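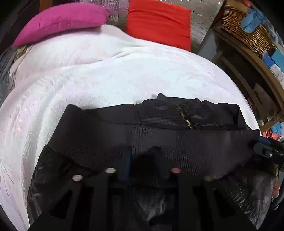
Projects > Student guides

Recording clothes-handling takes with the hand-held gripper

Okwood Robotics Club, Zaltthorpe
Last updated 13/03/2018

This guide is for members joining the clothes project this term. It covers one session of recording at home with the hand-held gripper, from checking it over to handing in the files. You don't need to have done any programming. If you haven't used the gripper before, ask to try it at a club evening first and pick up a few socks with it.

The aim is a set of 300 usable takes of a person picking up, moving and putting down clothes. We have 257 at the moment. The learning group will use them to train the arm on the club bench, which has the same fingers as the hand-held one.

What you need

The Novano gripper and its case
A fully charged battery pack and the spare
A memory card with the old files cleared off
A bed, or another large flat surface, with a cover on it
A tub or basket wide enough to get the fingers into
A mixed pile of clothes
The paper log sheet and a pen

Choosing the clothes

Mix thick and thin. Padded coats, ribbed waistbands, zips and plain knits all behave differently when the fingers close on them, and we are short of anything padded. Dark clothes are welcome – black on black is hard for the software to make out, and we want plenty of it. Empty all pockets. Leave out anything with loose beads or long cords.

You don't need to tidy the room. Cushions, shelves and other things in the background can stay where they are, but leave them alone until you have finished the session.

Checking the gripper

1. Look at the screw heads along the top of the finger plates. They should all sit flat. If one has lifted, nip it up with the small driver in the case and stop when you feel it bite.

2. Squeeze and release the handle a few times. The fingers should meet in the middle and open again without sticking.

3. Wipe the camera lens with the cloth in the case. Don't use your sleeve.

4. Switch on and wait for the steady light. A flashing light means the card isn't seated.

Recording from the bed

Lay one garment on the cover. Don't smooth it out. Start recording with the gripper well above the garment and the fingers open, and hold still while you count to two in your head.

Bring the fingers down to the part you want to lift. Waistbands and hems are good places to start, as they give the fingers a ridge to push against. Press until the cloth folds a little between the fingers, then close. Lift slowly, move to the new spot, lower and open. Hold still again before you stop the recording.

Your other hand may steady the gripper but should not touch the clothes. If you miss the first time, carry on and try again in the same take. Jianguo Su, who sorts the files, would like to keep the misses and only throws out takes where the recording was stopped halfway through a move.

Do 14 takes from the bed, changing the garment or turning it over between them.

Recording from a tub

Put the tub in front of you and drop the clothes in as they come. A heap with a dip in the middle is fine, and so is a sleeve or hem hanging over the rim. Stand so that you can reach straight down. If you lean in from the side the outer plates tend to catch on the rim, and that can knock the fingers out of line. 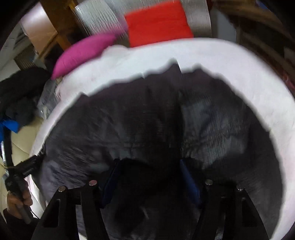
Hand-held gripper over dark grey fabric in a white tub.

Start each take above the rim. Lower the fingers open, with the points on either side of a fold, and close them once you can feel the cloth. Lift until the garment is clear of the tub before moving sideways. If two garments come up together, put them both down outside the tub and finish the take as normal. Write "double" on the log sheet.

Do another 14 takes, and push the heap about with your hand between takes if it has gone flat.

Filling in the log sheet

One line per take: take number, garment, bed or tub, and a word about anything odd. "Black coat, tub, slipped once" is plenty. Please write the garment the same way each time. In October we had "jumper", "top" and "grey thing" for one item and it took an evening to sort out.

Handing in

Copy the card to the Tang folder on the club computer and put the log sheet in the tray beside it. Leave the files with the names the gripper gave them. Check that the last take opens before you clear the card.

Common problems

Fingers slide off the cloth: look at the inner faces of the fingers. Fluff collects there and can be lifted off with a bit of sticky tape.

Picture goes soft while moving: you are moving too fast. A small amount of blur is all right, particularly at the outside of the picture.

Recording stops by itself: usually the battery. Change to the spare and repeat the take under a new number.

Gripper kits go out for 4 nights at a time. Sign the book when you take one and again when it comes back.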